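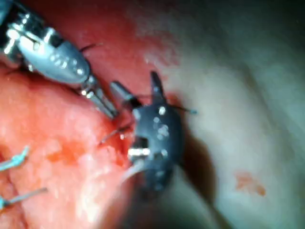
Review: Plitis Good Practice Guide for Robotic Suturing, second edition

I came to this guide expecting to dislike it, and for the first 10 pages I did. Plitis sells it as a set of rules any training unit can adopt. Much of it is the sort of thing units write on a whiteboard for free. Keep both tips in view. Hold the needle in one instrument at a time unless you are passing it. Say out loud when you swap hands.

The chapter on thread is better. Kenneth Nisbet wrote it, and he is willing to name a bad habit and say how to score it. His rule on loose strands is short enough to remember at the console.

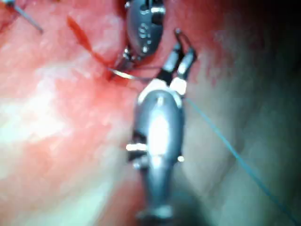

I'm less sure about the scoring sheets. Two of us marked the same exercise and disagreed on nearly every line under "tissue handling" – the guide never says what counts as gentle. Meron Woldemariam, who trains with me at Ikcombe, gave up and wrote her own wording in the margin. The claim that the rules were tested on 2,000 exercises comes with no table and no source that I could find.

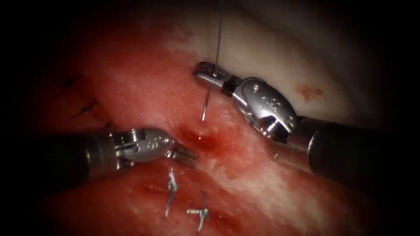

The section on the idle instrument is the one I would photocopy. It asks what the second hand should be doing while the first one drives the needle, and wants an answer before the trainee moves. With the needle held in the right jaws and the left ones waiting empty-handed close to the tissue, a trainer can stop and ask. I have tried it, and people do hesitate.

Would I buy it? One copy for the unit, maybe. The license for a whole department is hard to defend until Plitis fixes the scoring and shows its numbers.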